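Warcombe is a speech neuroprosthesis, a system that turns brain signals into written words for people who can no longer talk. It was developed by a group led by Konrad Eder and Jeanie Guthrie and is used only in research.

The implant has 200 electrodes and rests on the surface of the motor cortex. Its signals go to a decoder that picks out likely speech sounds and matches them against a list of 3000 words.
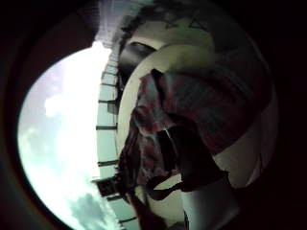
Photo: Xuân Quách

Training takes 16 sessions, during which the user tries to say sentences shown on a screen. The decoder is then adjusted at the start of each day – a step later versions have shortened.

Recep Soylu has criticized the small word list, which leaves out most personal names. A spelling mode was added in the second version.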